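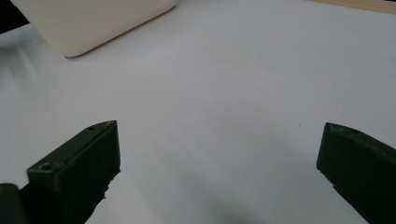
Section 3: Setting Up the White Work Surface

Your Gramell tabletop leaves the shop clean and level. It will stay clean for as long as you keep it in the box. This section covers the period after that.

Read all the steps once before starting. People who skip to Step 6 tend to come back to Step 2 with a bubble level and a different attitude.

What you need

– The bubble level from the hardware bag
– Two soft cloths, lint-free if you have them
– A bowl of lukewarm water with a drop of dish soap
– A pencil
– A desk lamp you can move by hand

3.1 Placing the top

1. Clear the area where the table will stand. Allow enough room to walk along both long sides.

2. Turn the leveling feet all the way in, then back each one out two full turns. Set the bubble level in the middle of the top, then at each corner. Adjust one foot at a time. Adjusting two at once feels efficient and will cost you the afternoon.

3. Peel the protective film from one corner, pulling low and slow across the surface. If it tears, start again from the opposite corner. Do not pick at it with a knife.

CAUTION: No blades on the bare top. The finish resists stains, heat from a coffee cup, and most opinions, but it does not resist a craft knife. Cut on a mat.

3.2 First cleaning

4. Wipe the whole surface with a damp cloth, working from the far edge toward you. Film adhesive leaves a haze you won't notice until the first time you set something important on it.

5. Dry with the second cloth. Leave the top bare for 12 hours before putting anything heavy on it.

Note: Bathroom scrub, steel wool and the green side of a kitchen sponge will all turn a matte finish into a patchy one. We can't put the matte back. Theda Schwerdtfeger in our repair shop has tried, at length, and would like you to stop mailing her samples.

3.3 Lighting

6. Switch off the ceiling light and place the lamp to one side, a little above your eye level when seated. Look across the surface from the front edge.

7. Move the lamp until the shadows under small objects are soft. A white top never looks evenly white. It picks up gray in the middle and a bit of blue near a window, and it will show your own shadow back to you whenever you lean in. None of these is a defect, and none can be wiped off. If a gray patch moves when you move, put down the cloth.

8. If your items are also pale, try a warmer bulb. Cream on white is handsome in a catalog and a nuisance when you're trying to find the edge of a lid. Warm light will make some off-white pieces easier to pick out and others harder, so test with the things you really use.

3.4 Laying out your things

9. Keep the middle of the table open. Put storage and anything you reach for once a day toward the back, well in from the edge. The front is for work.

10. Lift objects to move them. Grit under a sliding base draws a fine gray line, and you will see that line every morning for years.

11. Mark regular positions lightly in pencil. The marks come off with the damp cloth. Marker does too, according to the marker's label.

CAUTION: The top carries up to 144 pounds, spread evenly. A person standing on it to change a light bulb is not spread evenly.

3.5 If something looks wrong

The top rocks. Repeat Step 2. If it still rocks, check the floor, which is often the guilty party.

Small objects roll. See above.

A ring appeared overnight. Lay a damp cloth over it for 8 minutes, then wipe. Repeat once. After that, consider where a larger box might go.

An edge feels rough. Stop using that side and write to us. Don't sand it – sanding voids the warranty and usually makes two rough edges.

Text by Agnes Åberg, checked against the current parts list by Soo-ah Yoo. Revised May 8, 2026.

Related sections

Section 2: Unpacking and Checking the Hardware Bag
Section 4: Fitting the Drallgate Cable Tray
Section 5: Joining Two Tops
Section 7: Spare Feet, Film and Edge Strip
Moving a Table Down Stairs (supplement)

Contact: Gramell Customer Desk, Grellgate | © 2026 Gramell | Back to top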